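Last updated 11/22/20

The Drawer That Ate the Kitchen

Every kitchen has a drawer that won't open all the way. Mine stopped at a hand's width for the better part of a year. I learned to fish things out with two fingers and a butter knife, and I came to think of this as a skill.

The culprit was a potato masher I had owned since college and used maybe twice. It had turned sideways under the rolling pin and braced itself against the frame like a cat refusing the carrier. When I finally got it loose, I lost some skin and found a baby spoon. My son is in high school.

I mention all this to explain why I spent a Saturday's worth of effort at Uzma Rizvi's dining table, going through her kitchen tools one by one while she defended them. Uzma runs a small home-organizing business called Stivum, and she will tell you that she is the worst client she has ever had. Her own utensil drawer had gone the way of mine. The difference is that she charges people to fix theirs.

Her method is to take everything out and put it on a table, away from the kitchen. Tools look different once they've left home. A garlic press in a drawer is part of the general clatter, but a garlic press on a bare table has to answer for itself. She gave hers a long look and put it in the box for the church sale.

Things went quickly until we reached the wire goods. I had assumed that a person needs one whisk, possibly a second for company. This turns out to be a minority view. There are whisks for sauce, whisks for eggs, whisks for getting into the corners of a pan, and there are the wire things that aren't whisks at all but have the same general attitude. They don't stack. They don't nest. Put two of them in a drawer overnight and in the morning they have become one object.
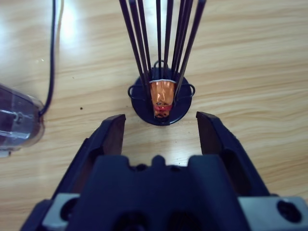

"Wire is the enemy of the drawer," said Uzma, who has clearly said it before. Her rule is that anything made of rods or loops should stand up or hang up. Lay it flat and it will catch the spatula, then the tongs, and soon you're lifting out a chandelier when all you wanted was to turn an egg.

Her brother-in-law, Jawad Ghauri, wandered in at this point and disagreed. Jawad keeps everything he owns in a single ceramic crock beside the stove, handles down, and he regards drawers as a kind of hoarding. I've seen the crock. It looks like a bouquet sent by somebody with a grudge. He can find his ladle in the dark, though, and I can't say the same.

The trouble with the crock is that it only grows. A drawer at least has the decency to jam. Jawad's crock has been joined by a second crock, and there has been talk of a shelf.

By late afternoon we had four piles: keep, give away, ask Mom, and a group of items that neither of us could name. Uzma allows herself a shoebox for that last pile. It goes to the top of a closet, and if she hasn't gone looking for anything in it by May, out it goes. I asked what had been in last year's box. She had no idea, and she seemed to think this proved her point.

I went home and did my own drawer the same evening. I followed the rules. Flat things lie down, wire things stand up, and nothing lives under the rolling pin. The masher went into the donation bag, came out again, and spent the night on the counter while I thought about it.

It's in the drawer. I put it in front this time, where I can keep an eye on it, and we're having potatoes tomorrow.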